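Meladton Code

The Meladton Code (in full, the Meladton Code of Practice for Recorded Hand Demonstrations) is a voluntary set of rules for people who record everyday handling tasks so that robots can be trained on the recordings. It covers how a task should be set up, what the person doing it should be told, how the camera should be worn, and how the result should be labelled and stored. It takes its name from the town of Meladton, where its first draft was agreed at a workshop one November.

The code has no legal force. Nobody inspects the sites that claim to follow it, and the right to print "Meladton compliant" on a data set is granted by filling in a form. Supporters describe it as the common standard of the field. How far it has changed what people do when recording is disputed, and the evidence on either side is thin.

Background

Robots that handle household objects are often taught from recordings of people. Some of these are made with the robot itself, steered by hand or at a distance; others are made with a camera worn on the head while a person carries out the task. The second method is cheaper, and the code was written mainly with it in mind.

Before the code, each group kept its own habits. Recordings from one site might begin with the hands already on the object, while those from another opened with a long stretch of nothing. Labels were a particular problem. The same movement could be filed as "smooth", "press", "flatten" or "hold", depending on who was typing. Groups that tried to pool their work spent much of their time arguing over words.

The Meladton workshop was called by Drivholm, a maker of head-worn camera mounts, and Kong, a labelling firm. Both had something to gain from a shared rulebook, a point the code's own introduction leaves out. The rule on camera height in the first draft matched the fixed setting of the Drivholm mount exactly. It was later loosened to a range, with that setting in the middle.

Contents

The current text has 6 parts.

Part A, Setting, says that a task should be recorded where it would normally be done, with ordinary furniture left in place. Surfaces need not be cleared unless clutter would put the person at risk.

Part B, The Person, asks for written consent, a plain account of what the recording is for, and the right to stop at any time. Rings, watches and bracelets should come off where the person is willing. Sleeves should be clear of the wrist.

Part C, The View, asks that both hands stay in sight during the main part of the movement. The camera is to be checked before each session and again after every break.

Part D, Soft and Flat Goods, deals with cloth, paper and card. It is the longest part and the most argued over.

Part E, Words and Faces, covers printed text, screens, windows, mirrors and other people who may come into view.

Part F, Labels and Keeping, gives a list of approved verbs and sets out how long the raw recordings may be kept.

Part A and the problem of ordinary rooms

Part A is the shortest part and the one most often praised. Its central idea, that a robot trained only on bare tables will do badly in a lived-in room, is widely accepted. The code does not say what counts as ordinary, however. In practice sites choose rooms that are easy to get into and well lit. A tidy room with good daylight meets the wording as well as a cramped kitchen does, and the form asks for no breakdown of the rooms used.

Critics have also pointed out that Part A and Part C pull against each other. Low seats, deep shelves and the insides of cupboards are all normal places for a task, and all of them make it harder to keep both hands in view. When the two parts clash the code tells the reader to "use judgement", a phrase found in several places in the text and explained in none of them.

Part D and the flat hand rule

Paper is awkward for robots. It bends, slides, sticks to itself and gives little sign of where its edges are once it is lying on something pale. Part D therefore asks for a clear sequence when folded paper is recorded: the item is set down, the hands are opened, and pressure is put on with the palm or the pads of the fingers. A short pause follows while the hands are still.

This last step is known as the flat hand rule. Its stated purpose is to give labellers a definite moment at which the press can be marked. The code asks for a pause of 2 seconds. No source is given for the number, and it does not appear in the notes of the workshop. People told to hold a pause also tend to press in a stiff, careful way that they would not use at home, so the rule may be teaching machines a habit that belongs to the recording session alone.

A second complaint concerns the surface underneath. Part D treats a table, a bed and a padded seat as the same thing, under the single label "support". A cushion gives way when pressed and a table does not. A recording made from above offers little help in judging how hard the hands are pushing, and the code does not ask for force to be measured. 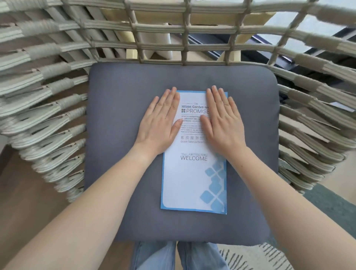

Both hands laid flat on a folded brochure, on the seat cushion of a woven chair.

Part E and printed matter

Part E sorts printed text into "private" and "public". Letters, bills and medicine labels are private and must be removed or blurred. Leaflets, menus, packaging and hotel guides are public and may be left readable. The line is easy to apply to a clean case and hard to apply to most others. A hotel guide is handed to any guest, but taken together with a view through a window it can help a stranger work out where a recording was made. The code considers each kind of clue alone and has nothing to say about the sum of them.

The blurring rule has its own drawback. A blurred patch on a sheet of paper removes the very marks a machine could use to tell which way up the sheet is. Some sites avoid the matter by using blank paper throughout, in plain conflict with Part A.

Evidence

The only published test of the code was carried out by the Fetetti project, which compared recordings made under it with an older set gathered without it. The newer set held 3000 clips. A robot trained on it did better at flattening and moving folded paper, and the result is quoted on nearly every page that promotes the code.

The comparison has been criticised on several grounds. The newer clips were made with better cameras. The older set was smaller, by an amount the report does not give. The robot was tested on the same kind of paper used in the newer recordings. The project later released a short note accepting the first of these points and leaving the others unanswered. No other group has repeated the work.

Figures for uptake need similar care. The code's website lists 209 sites as following it. The list is built from the forms, and a site stays on it until it asks to be taken off. It includes some that have closed.

Reception

Smaller groups have generally welcomed the consent wording in Part B, which can be copied as it stands and saves them writing their own. The approved verb list in Part F is also in wide use, including at sites that ignore everything else. It is probably the part of the code with the best claim to have made a difference, though the same job could have been done by a single shared page.

Larger groups tend to keep their own rules and mention the code in passing. Calls for outside checks have been raised at each yearly review and put off each time on grounds of cost. Drivholm and Kong both still hold seats on the body that decides on changes.

See also

Learning from demonstration
Head-worn camera
Handling of deformable objects
Voluntary standard

This page was last edited on 8/17/26.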